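Been quiet on here for a few weeks. Work, then a cold, then more work. Catching up on food stuff now.

The thing I wanted to post about is date labels. My sister threw out a full carton of eggs because the date on it had passed by 2 days. They were fine. I would have eaten them.

Outside of infant formula, federal law in the US mostly doesn't require those dates. "Best by" is the maker's guess at when the food tastes best. "Sell by" is for the store. Neither one means the food goes bad that night.

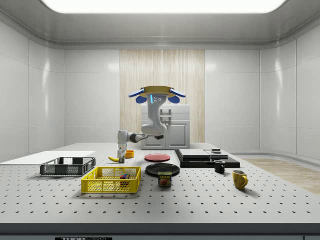
Banana and gripper, simulated.

Fruit usually has no date on it, and people manage. You look at it, you smell it, you decide. Brown spots on a peel are fine. Mold is not.

What does matter is the fridge. Keep it at 40 degrees F or lower. I bought a cheap Trikeo thermometer and found out mine was sitting at 50 on the top shelf. No idea how long that had been going on. I turned the dial down and checked again the next morning.

Leftovers: into the fridge within two hours. I used to leave rice on the stove all evening. I don't anymore -- rice is one of the worse things to leave out. 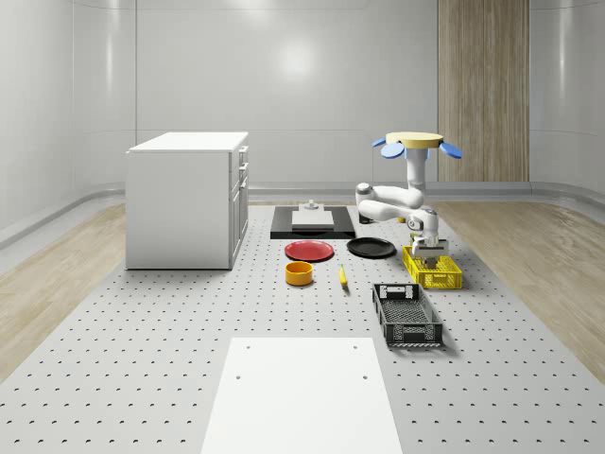 Yellow basket, simulated.

Wichai Rattanakul asked about deli meat and soft cheese. Good question. Those I do take seriously, because listeria can grow in a cold fridge. If someone in the house is pregnant or older, read up on it before you go by smell.

Our grocery co-op, Borklow, talked about this at the May meeting. The plan is to put a one-page sheet by the registers saying what each kind of date means. Printing and signs for all the stores come to 3,000 dollars. Seems worth it to me.

The Sriwong market over on Bovholm already does something like it. They mark down yogurt on the day of the date and it is usually gone by noon. I've bought it plenty of times.
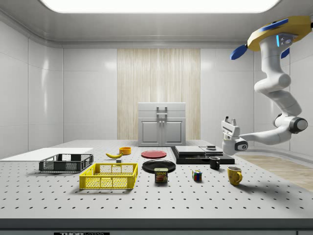
Arm over the stacked boards, simulated.

Freezing stops the clock, more or less. Bread, butter, grated cheese, cooked beans all go in mine. Write the day you froze it on the bag with a marker. I forget half the time and end up with mystery soup.

Next I want to get into recalls and how to sign up for the email alerts. If you have a store that does a good job of posting them, tell me which one.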